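About Grernumer

Hi, I'm Celeste Lagos, and Grernumer is my shop. We sell and rent out glassware that bounces, plus the racks and stands you need to keep it in some kind of order. 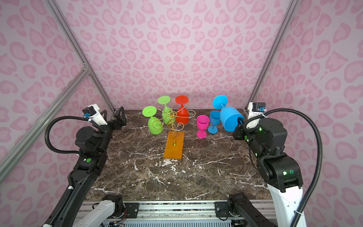

I started out doing table rentals for backyard weddings and pool parties, with real glass, in real crates, in the back of a very tired station wagon. If you've ever picked slivers of a champagne flute out of somebody's lawn with a flashlight at eleven at night, you already know why I went looking for something else. A customer in Codlow asked if I had anything that could go near a hot tub, and I said sure, give me a week, and then I panicked and ordered a box of silicone wine glasses. They went out on a Monday and she called me that same evening wanting to buy them. So that was that!

These days silicone is all I do. Our own line is called Tumby, and it comes in the colors I like, so expect plenty of lime green, red, pink and blue (people do ask for clear, and I'm working on it, but the clear samples so far have all looked like jellyfish). I mix sizes and colors in almost every set. Guests remember which glass is theirs when it's the only pink one on the table, and I think a matched set looks a little stern at a picnic anyway.

The racks came later. Silicone stems are bendy, and a soft glass stored in a crowded cupboard comes out leaning. Hanging them upside down by the foot sorts out most of it, and you get to look at them, too. Our Espinoza stand is the curly one – twisted gold wire on an orange wood base – and I'll admit it's my favorite thing in the shop. My mother says it looks like it belongs in a dollhouse. She has two.

A few things people ask me a lot. Yes, you can put Tumby glasses in the dishwasher, top rack please. Yes, they pick up lint, so rinse them before you pour. If one smells like dish soap, leave it overnight in water with a spoonful of baking soda and try again. Red wine is fine. Hot mulled wine I'd put in a mug.

We're still small. There are 6 of us in the busy months and two of us in January, and I still pack plenty of the boxes myself. Last summer we had 908 glasses out on rental over one holiday weekend, and my goal is to hit 1,000 before I let myself buy a better van. Rentals go out in sets of 9, which started as a counting mistake on my very first order form, and then everybody liked having the spare.

If you're near Codlow, come by and squeeze things. The shop is open every afternoon except Monday, and there's usually a set or two out on the table for you to try. If you're farther away, send me a note with your date and your headcount and I'll write back with what I've got in which colors.

Celeste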